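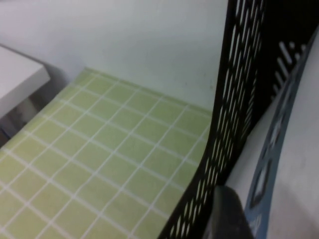

Zsófia Kelemen asked on the club list whether a first-year can sign up without having written any code, and whether the basket task is still the one used for the entry round. Yes to both. The other questions that came in during August are answered below.

Which task do new teams start with?
Basket Pick. The arm takes a package out of a black plastic basket and sets it on the green grid mat. Scoring covers position and angle on the mat. Speed is used only to break ties.

Do the grid lines have to be used?
No. Most teams use them to check the wrist camera calibration before a run. Teams that calibrate another way may ignore them.

How many runs does a team get?
12 scored runs per round. A run ends when the package is released on the mat or after 200 seconds, whichever comes first. Practice runs are unlimited outside scoring hours.

What counts as a drop?
Any release above the mat that moves the package after the fingers open. Contact with the basket wall is allowed – moving the basket is a fault.

Can we change the gripper?
Fingertips may be replaced. The wrist mount and the camera may not. Hand in the print file with the part so that another team can reproduce it.

How large can a team be?
Up to eight members. Students from Edham and Turnon can enter together under either school's name.

Where do the logs go?
In the Wimasex folder, one subfolder per team. Name each file with the team number and the run number. Logs without a run number are not scored.

The arm stops with error 1183. What now?
This is our own code for a joint limit reached during approach. Jog the arm back to the home pose, clear the fault and restart the script. If it comes back on the same approach, the basket pose in the config file is probably wrong – measure it again from the mat corner.

When is the lab open?
Room Chu opens at 4 p.m. on club days. Book a slot on the sheet by the door. Slots not taken up within the first ten minutes go to the next team on the list.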